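# Gripper lets go of power connectors halfway through the pull (PC teardown cell)

Posted in Robot Cells > Setup and Repair, by **Urmas Krūmiņa**

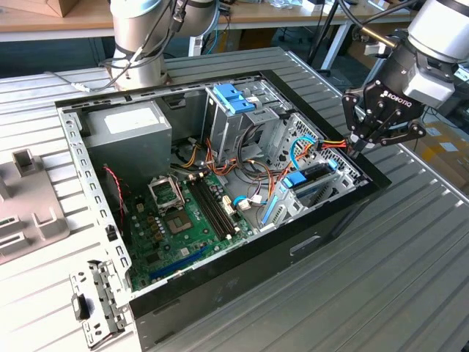
## What's going on

Hi all, I look after a two-arm teardown cell at Avotiņš, where we take old desktop towers apart for parts. The case lies on its side on the ribbed table, the arms reach in from above, and we go after the cables first, then drives, then boards. It's a nice little cell and most days I like it a lot.

My trouble is the power connectors. The right arm has a Robotiq gripper with the jointed fingers, and it goes in, gets hold of the connector with the red, yellow and orange wires, starts pulling it up toward the top of the chassis, and somewhere along the way the connector slides out of the fingers. It doesn't fail every time (that would be easier!). Out of 300 pulls I logged, it dropped the connector on roughly one in six. When it does drop, the cable springs back into the case and lands wherever it feels like, and then the next pick is off because the program expects it to be near the drive bay.

What I've tried so far:

- Raised the grip force one step at a time until I was nervous about it. Helped a little, then stopped helping.
- Slowed the pull to half speed. Fewer drops, but the cycle is too long now and Agnese has already been over to ask me about it.
- Wiped the fingertips with alcohol. Great for the first hour of the shift and then back to normal.
- Retaught the pick point twice, once from scratch.

The thing that bugs me is that the SATA data cables come out fine, same gripper, same approach height. Only the power side gives me grief. Also, I've had the fingers on this unit since we moved the cell over from Penville and I don't know how old the pads were then.

Is this a pad problem, a path problem, or am I just asking too much of it? I have Friday morning with the cell down for cleaning, so if there's something that takes a couple of hours, that's my window.

---

### rostholm_nights

Change the pads. Had the same thing on ours. Cheap fix, do it first.

> **Urmas Krūmiņa:** Did you go with the same rubber or something softer?
>
> **rostholm_nights:** same. don't remember the part number sorry

---

### Agnese Navickas

Yes, I'm the Agnese who came over about the cycle time, hi Urmas. I set up the first version of this cell before you took it on, so let me write down what I remember and you can stop walking across the hall.

Pads first, I agree with the reply above. If they are the ones that came from Penville then they're past it. Run your thumbnail across them with the cell locked out. If the nail skates and doesn't catch, they've gone hard. More force won't fix hard pads, and you'll end up squashing connector shells, and then we can't sell the cable. Put the force back where it was before you start on anything else, please!

But I don't think pads are the whole story, because the data cables come out fine on the same ones. A SATA data plug is small and comes away without much fuss. Power connectors can be really stubborn, and on some towers there's a whole bundle hanging off them that crosses the middle of the case. So you're pulling against the plug and also against the rest of the wiring. I'd look at three things:

1. **Direction of the pull.** The taught path goes up and toward the top of the chassis in one straight move. That's fine once the plug is free. While it's still seated you want to be going straight out along the plug, and only then start moving sideways. Split it into two moves, with the first one being just long enough to clear the socket. I'd teach that first move slowly by hand in jog mode and watch whether the plug tilts in the fingers. If it tilts, you're off axis.

2. **A small wiggle.** Before the first move, add a tiny rock side to side, 3 degrees each way, in the direction of the long side of the plug. You do this with your own hand without thinking about it when you unplug a drive. The arm can do it too. Keep it small or you'll crack the socket on the old drives, and I've done that, and it was embarrassing.

3. **How deep the fingers go.** If you retaught from scratch, there's a fair chance you taught it holding on by the wires more than the shell. It looks right from where you stand at the pendant because you're looking down at it. Crouch so your eyes are level with the top of the case and check that the pads are on plastic for most of their length. Wires roll between the pads and plastic doesn't.

Then run your speed back up. With the pull split in two, only the short first part needs to be slow, so the long lift can go back to what it was and I'll leave you alone about the cycle.

Two more bits while you've got the cell down on Friday. Look at the black cable that runs up from the right arm. When the arm reaches deep into the case it can get tight, and a tight cable drags on the wrist a little. Give it more slack and re-tie it, then jog through the deepest pose by hand. And check the screws where the gray mount meets the gripper. I found one loose back in December, and even a bit of play there shows up as a lot at the fingertips. If they're fine, touch nothing.

For the dropped cable problem, don't let the program carry on as if nothing happened. The gripper reports its finger position. If it reads fully closed at the end of the lift, there's nothing in it, so send the arm up to the safe pose and call for a fresh look at the case before the next pick. The old program on the Clatuson controller had a check like this. I think it's still in there as routine 508, only commented out. Have a look before you write a new one.

> **Urmas Krūmiņa:** It IS still in there, commented out, no note. Thank you. Going to do pads and the split move on Friday and leave the wiggle for after, so I can tell which one did what.
>
> **Agnese Navickas:** Good. Log another 300 with the same mix of towers or you won't be able to compare.

---

### gantry_pete

Might be a dumb thought, but have you considered cutting the power cables? We snip ours and recycle the copper. No connector to grip at all. Obviously no good if you resell the supplies with the leads on, and you'd need a cutter on one of the arms, plus somewhere for the bits to go. Ours end up in the floor grate.

> **Urmas Krūmiņa:** We resell, so the cables need to come out whole. Noted on the floor grate though!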